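Rapport de projet : remettre en état une vieille tour de bureau
Atelier matériel, groupe 5 (Ea Hedegaard, Qiuyue Ye, Yesenia Contreras)

Quand Mme Tan nous a proposé de choisir une machine dans la réserve, nous avons tout de suite voulu la grosse tour noire, celle dont personne ne voulait parce qu'elle pèse lourd et qu'elle prend toute la place (et nous ne l'avons pas regretté !). Notre but était de l'ouvrir proprement, d'apprendre à nommer chaque pièce et de comprendre comment un processeur tient sur sa carte mère, avant de rédiger une fiche de remontage pour le groupe suivant.

Nous avions un budget de 80 euros, que nous avons à peine entamé : de la pâte thermique, des lingettes et un tournevis cruciforme à longue tige. Les séances avaient lieu le mercredi, et Yesenia tenait le cahier avec une patience que nous lui envions toutes. 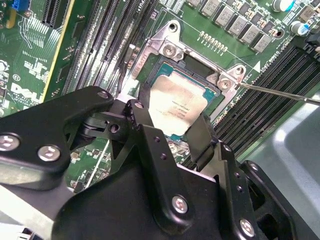
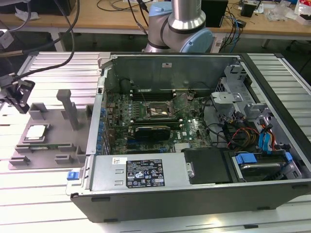
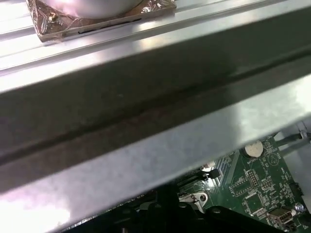 Fig. 1 à 3 : le tournevis sur une vis du cadre de maintien du processeur ; la tour couchée, support du processeur vide ; la carte mère et sa pile bouton sous un panneau métallique.

Le cadre du processeur nous a donné bien du souci, je l'avoue. On a toujours peur de forcer, et Qiuyue nous répétait de desserrer chaque vis petit à petit, en alternant. Pour la pile, nous avons noté son emplacement dans la fiche, car c'est la première chose à vérifier quand une machine perd l'heure.

Si c'était à refaire, nous étiquetterions les câbles dès la première séance, et nous prendrions une boîte à compartiments pour les vis. La fiche de remontage se trouve en annexe, avec les schémas d'Ea. Un grand merci à Rongrong Tan pour ses relectures et pour son thé !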